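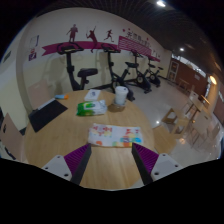
I finally have a home gym corner I love, and now I can't work out what to do with the table in it! Mine is a round wooden one with a pale top, and it has turned into the place where everything lands. Wipes, a folded towel, a paper cup with a lid, a tablet or folder, you name it. The bikes are behind it, so every time I want a drink I have to climb off and walk over, and I've already put one ring mark on the wood (coffee, my own fault). How do the rest of you set up a table near exercise bikes? Do you keep it for cleaning stuff only, or is it OK as a place to sit afterward too? And does anyone know what is safe to wipe a light wood top with? I'd love to keep it, it's such a cheerful thing to look at when I'm puffing away!
Posted by Dernska

Oh, I love this kind of thing! We have a table by the bikes at our place in Vevcombe and it gets used more than the bikes do, if I'm being fair. What made the biggest difference for us was giving the drinks a proper home. You already have paper cups going, so keep the cup holder that sits on the tabletop, the round kind. It catches the drips and the cup doesn't go over when somebody bumps the table reaching for a towel. Ours is 34 inches across and seats two people for a chat after a ride, with space left over for wipes and a clean towel.

On the wood: check what finish you have first. Put a drop of water somewhere it won't show and wait a few minutes. If it beads up, you have a sealed top, and a soft cloth with a little dish soap and water is fine for every day. If it soaks in and goes dark, it's probably oil or bare wood, so go easy on the water and dry it right away. I would keep the gym wipes for the handlebars and seats. Some of them have alcohol or bleach in them and can leave a dull patch on a nice finish (ask me how I know!!).

For the ring, if it's white and cloudy, try a dry cloth and a bit of rubbing before you buy anything. Dark rings go deeper and may need sanding. I did ours in March, an hour with fine paper and then two coats of oil, and it came up beautifully. Don't be scared of it!
Posted by Wyn Mostyn

coasters. also move the table closer to the first bike so you can reach it, but leave enough room for your knees and to get on and off
Posted by vanholm355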